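El Plondow se juega el ascenso con árbitro de otra liga

La final de la Copa Pislow entre el Plondow y el Zuredwood, en mayo, la pitará un equipo arbitral traído de fuera, tras las quejas de ambos clubes por el 2-2 de la ida.
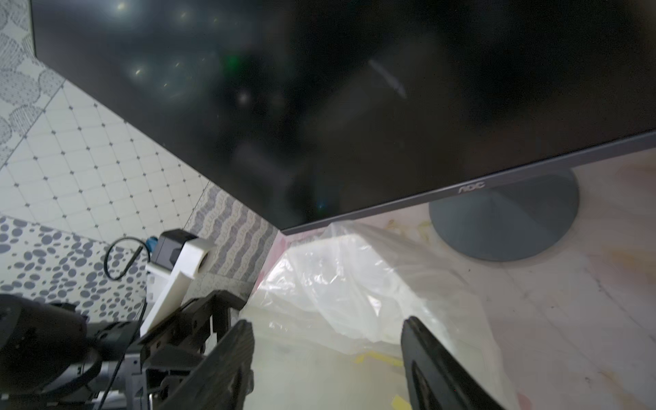

Desde el Zuredwood responden que el problema nunca fue el silbato, que con repetir los penaltis les bastaba – pidieron 2 y no les dieron ninguno.

El reglamento de la competición, de 245 artículos, no prevé el caso. Sí prevé multas de hasta 1000 euros por protestar, así que la organización espera cuadrar las cuentas. La vuelta se juega en el campo de Kohlhase a las seis de la tarde.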